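The Long Way Back to Kallbridge

When I called Asuka Kinoshita to ask if she would talk to me about walking, she laughed and said she couldn't imagine what there was to say. You put one foot down and then you put down the other. Then she talked for most of an afternoon, and I went home with a full notebook and a bag of her plums.

Asuka is 68 and taught high school geography until she retired. For the last nine years she has led the September walk out of Kallbridge, a five-day loop that goes up over the ridge to Flornusano, down the far side to the lake, and home again by the old mill road. It isn't a race and there are no medals. People sign up on a sheet of paper at the library, and when the sheet is full, that's it until next year.

"I didn't start it," she wanted me to know before I had even taken off my coat. "Please write that down. A man named Brekov started it, and I never met him. He left behind a hand-drawn map and a list of which farmhouses would let you fill a water bottle. Half of those farmhouses are gone now, but the map is still very good."

She brought it out to show me. It has been folded so many times that the creases have gone soft as cloth, and there are notes on it in four or five kinds of ink. Next to the highest point, 1,905 feet, someone has written "eat here, not before." Asuka says this is the best advice on the whole map and that every year somebody ignores it.

"They get hungry on the way up and have their sandwich by the gate. Then they come out on top, with that view, and all they've got is a raisin."

I asked how she came to walking in the first place, and she took her time with the answer. Her mother walked everywhere because the family had no car, and as a girl Asuka was embarrassed by it – the two of them going along the side of the road with their shopping while her classmates went by. It was only in her fifties, after a bad winter and a knee that swelled up like a grapefruit, that she began going out on purpose.

"The doctor told me to walk to the mailbox and back. So I did that for a while. Then I thought, well, there's another mailbox on Nomura Street. And from there you can see the next one, more or less. I went around the whole town by mailbox that spring. I never mailed a thing."

The mailboxes led to the river path, and the river path led to the library, where the sign-up sheet was pinned by the door with one line left on it. She wrote her name down before she had time to think. On the first day out she got blisters on both heels, and by the third she was, she says, as happy as she had been since she was a child.

What does she think about, all those hours? I had expected something about peace and quiet, but she shook her head.

"Oh, rubbish, mostly! What I should have said to the man at the bank. Whether I like my curtains. I had a student years ago who couldn't remember the word 'isthmus,' and on the second day I always find myself saying it over and over, isthmus, isthmus, in time with my feet. Then at some point it all goes quiet, and I couldn't tell you when, because if I noticed, it would stop."

She is particular about a few things. Socks get washed every night, even if they have to go on damp in the morning. The slowest walker sets the pace, and the fast ones can carry the stove. Phones are allowed but she would like them kept in the bag on the climb. And she believes very strongly in looking after your legs, before and after, all year round if you can manage it. She does her own stretches in the evening with the radio on, calves first, then the backs of the thighs, and she has talked most of the regulars into doing the same.
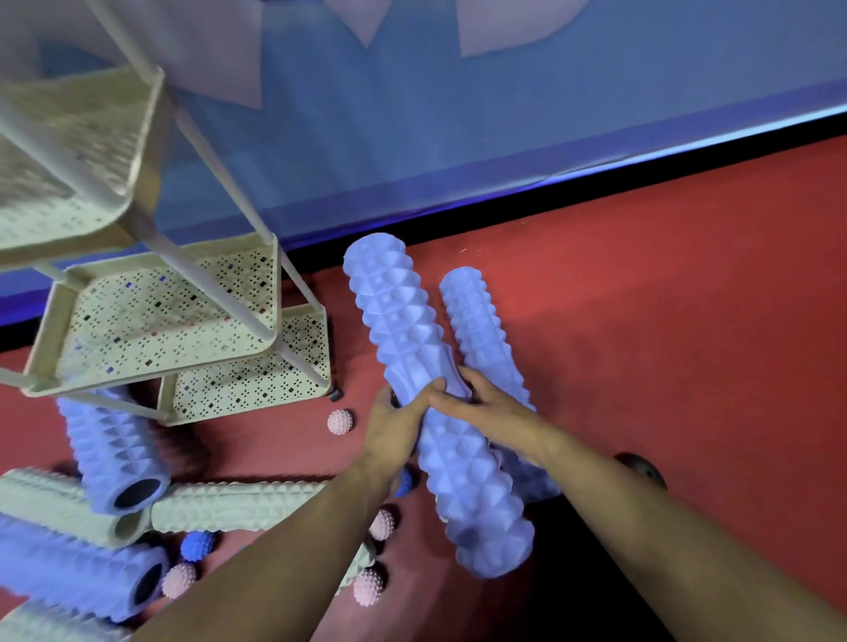
Chiyo Okabe thinks the evenings matter more than anything that happens on the trail. You can be as fit as you like, she told me over the phone, but if you sit straight down after a long day and don't get up until bedtime, the next morning's hill will find you out. She has done the loop with Asuka six times and still dreads the first twenty minutes of day two.

Asuka was pleased to hear this repeated. "She complains from the minute she wakes up, and then she's the one singing at the lake."

The lake is where most people fall in love with the walk. You come down to it through pines on the third afternoon, and there is a flat place to camp and a long, cold, shallow stretch where you can stand with your trousers rolled up and feel your feet slowly forgive you. Around 200 people have stood there with her over the years, by Asuka's own reckoning, and she still hears from a good many of them. One couple sends a card every September with nothing on it but a drawing of a boot.

I asked if she had thought about handing the map on to somebody else. She has, a little. Her knee is all right but it isn't young, and the stretch above Flornusano is steeper than it used to be, whatever anyone says. There is somebody she has in mind, but she hasn't asked yet and wouldn't let me print the name.

"I'd still come along," she said. "I'd go at the back and carry nothing. I think I'd be very good at it."

Then she got up to find me a bag for the plums, and asked whether I had driven over or come on foot. I had driven. It's a little over a mile from my house, and she was too polite to mention it.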